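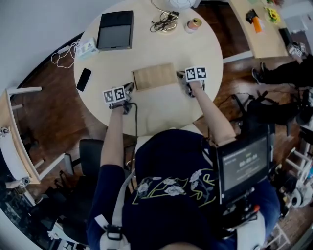

Ticket 56: Round table in the lounge rocks, things slide toward the window side

Home My tickets Furniture Electronics Help Log out

February, opened by Harish Mudaliar

Hello all, and thank you in advance for reading this, I know I go on a bit. It's the round cream table in the lounge at Granitz, the one where we sort out the small stuff before it goes back on the shelves. It has developed a rock. If you lean on the window side the whole top dips, and anything light starts to creep. The cardboard tray is the worst for it. Yesterday I set it in the middle, went to answer the door, and came back to find it a good hand's width closer to the edge. The black game console stays put, I suppose it's heavy enough, but I'd hate to be wrong about that.

What I've tried so far: I folded up a piece of card and pushed it under the leg nearest the radiator. That helped for the morning and then it flattened out. I also turned the table a quarter turn, which made it better on one side and worse on the other, so I put it back.

Reply from Meinrad Reisinger, 9:40 am

Hi Harish, no need to apologize, the long ones are easier to work from! Could you do me a favor and check whether it's the floor or the table? Take everything off, slide the table over to the doorway where the boards are newer, and press down on the rim in a few places. If it still rocks over there, it's the table. Please lift the console off with both hands and don't leave it on the floor, people come through there with their arms full.

Reply from Harish Mudaliar, 11:15 am

Done, with Wondimu on the other side of it. It still rocks by the doorway, a little less. Wondimu got underneath with a flashlight and says the center post turns slightly where it meets the top. There are 3 bolts under there and he could move two of them with his fingers. The last one is tight. We stopped at that point and didn't force anything.

Reply from Meinrad Reisinger, 1:05 pm

That'll be it, then. Bless Wondimu for crawling around down there. Here's what I'd do, and take your time over it:

1. Clear the top completely and lay a blanket on the floor.
2. Turn the table over onto the blanket. It takes two people, it's an awkward shape to hold.
3. Back the tight bolt off half a turn so the plate can settle.
4. Snug up all of them a little at a time, going from one to the next and back again.
5. Set it upright and press on the rim like before.

If a bolt just spins and never bites, leave it and write back here. Shinji has longer ones in the Brivilness drawer.

Reply from Harish Mudaliar, 3:30 pm

One of them did spin, of course. Shinji found a longer bolt and it took hold nicely. The table is back in its spot and the rocking is gone, but I still feel a tiny bit of give when I put my elbows on it. The tray has stayed where I left it since lunch.

Reply from Meinrad Reisinger, 3:50 pm

Lovely. A tiny bit of give is the floor, I think, and I'd put a felt pad under the radiator leg for that. Pads are in the same drawer. I'll leave this open until the end of the month in case the bolts work loose again. Could somebody check them by hand next time the table is cleared?

Status: waiting on felt pad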